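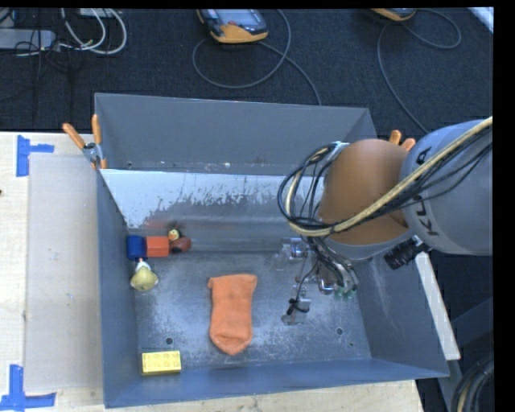

El calcetín naranja

Rocío Ventura llegó al taller de Stelska a las ocho menos diez, con el bocadillo en una mano y el cuaderno en la otra. Sotiris Ververidis ya estaba dentro, sentado delante de la pantalla, sin quitarse el abrigo. Era octubre y la calefacción de la nave tardaba en notarse.

—¿Qué tal la noche? —preguntó ella.

—Regular. Con el ladrillo amarillo, bien. Con la tela, mal.

La tela era un retal naranja del tamaño de un calcetín de niño, terminado en punta redonda. Llevaban tres semanas con ella. Los de Herkmont, que fabricaban lavadoras para hoteles, querían saber si un brazo podía recoger ropa pequeña de una cuba y dejarla en un montón, y querían saberlo antes de fin de mes. Para todo lo demás, decían, ya tenían gente.

Rocío dejó el bocadillo sobre el archivador y se asomó a la cuba. El fondo estaba tan rayado que en algunas zonas parecía blanco. Al fondo, a la izquierda, se amontonaban los juguetes que Sotiris había traído de casa. El ladrillo estaba en la esquina de delante, con los botones hacia arriba.

—¿Cuántos intentos?

—499 buenos de 1000.

—Falta uno para la mitad.

—Ya lo sé.

Ella lo apuntó. El contrato pedía 3000 intentos y un informe. No pedía ningún porcentaje, y a Rocío eso le había parecido una ventaja cuando lo firmó.

Sotiris le enseñó los fallos de la madrugada. En unos, los dedos se cerraban encima del pliegue y subían vacíos. En otros agarraban la tela por una esquina, la levantaban un palmo y la soltaban. Había una serie larga en la que el brazo bajaba siempre al mismo sitio, dos centímetros a la derecha de la tela, cerraba, subía y volvía a bajar.

—Ahí estuvo cuarenta minutos —dijo Sotiris.

—¿Y no lo paraste?

—Estaba durmiendo. Para eso lo dejamos solo.

A las diez vino Melina Tzavaras, de Herkmont. Traía botas de lluvia y un maletín que no abrió. Saludó, rechazó el café y se quedó de pie junto a la mesa con los brazos cruzados. Vio siete intentos. El brazo cogió la tela en cuatro.

—Mi madre trabajó veintidós años en la lavandería del hotel Alexiou —dijo—. Emparejaba calcetines mientras hablaba por teléfono.

—Emparejar es otra cosa —dijo Sotiris—. Para emparejar hay que encontrar el otro.

—Ya. ¿Y cuándo encontraría el otro?

Sotiris miró a Rocío. Rocío había preparado una respuesta para esa pregunta, con fases y plazos, y la tenía escrita en la tercera página del cuaderno.

—Este año no —dijo—. El que viene, con buena luz y poca ropa, puede que sí. Mojada, no lo sé. No la hemos probado mojada.

—La ropa sale mojada.

—Sí.

Melina asintió. Preguntó cuánto tardaba el brazo en cada pieza y Sotiris le dijo que once segundos. Preguntó por los juguetes y él le explicó que servían para que la máquina no se acostumbrara a ver la cuba con una sola cosa dentro. Luego señaló el ladrillo.

—¿Y eso lo coge?

—Eso lo coge casi siempre.

—No lavamos ladrillos —dijo ella, y se puso a buscar las llaves del coche.

Cuando se fue, Sotiris se quitó por fin el abrigo. Rocío partió el bocadillo y le dio la mitad. Comieron mirando la pantalla.

—Tendrías que haberle leído lo de las fases —dijo él.

—Era mentira.

—Era optimista.

Ella pasó la hoja y empezó la lista de la tarde: bajar la velocidad en los últimos centímetros, repetir con la tela girada, llenar un cubo en el baño. Sotiris leyó lo del cubo por encima de su hombro.

—Eso no entra en el contrato.

—Ya lo sé. Trae una toalla.

Fue él quien mojó un retal nuevo y lo escurrió. Lo dejó caer en la cuba desde arriba y quedó hecho una bola contra la pared de delante. El brazo bajó despacio, se detuvo y cerró los dedos. Rocío abrió el cuaderno por una página limpia y escribió «mojada» arriba, y debajo un uno, y esperó para poner lo demás.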